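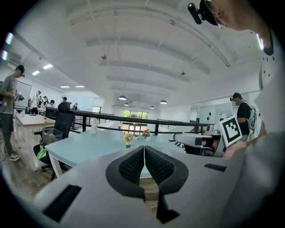
Ticket: Recipe import drops the second half of long ingredient lists
Product: Konard recipe box, desktop version
Opened: April 2, 2021
Status: Solved, leaving open for one follow-up

What happens
I'm moving my whole recipe collection over from Jimdale and I love how fast this thing is! 3,000 recipes went in while I ate lunch. But 73 of them came through short. The Doucet bread, for instance, stops after the salt, so no butter and no eggs (a very sad loaf).

What I tried
Re-exported from Jimdale with "plain text" ticked. Same 73.
Cut the Doucet recipe down by hand and imported it alone. Came through whole!
Pasted the long version straight into a blank card. Also whole, so the card itself can hold it.
Turned off "merge duplicates" and ran everything again. No change.

Reply from support
Thanks for such a clear report. The importer stops reading an ingredient block at 300 characters if the file has old-style line breaks. Open Settings, then Import, and change "Line breaks" to Automatic. Delete only the short cards before you run it again, or you'll end up with doubles.

Update
YES. All 73 are back, butter and eggs included, and even my notes in the margins made it. I also ran the Ular set, 600 recipes with some monster curry paste lists, and every one I opened was complete.

Still open
Fractions in the Ular set show up as question marks on the printed cards, though they look fine on screen. Not urgent at all, I can write them in with a pen. Happy to send the file if it helps!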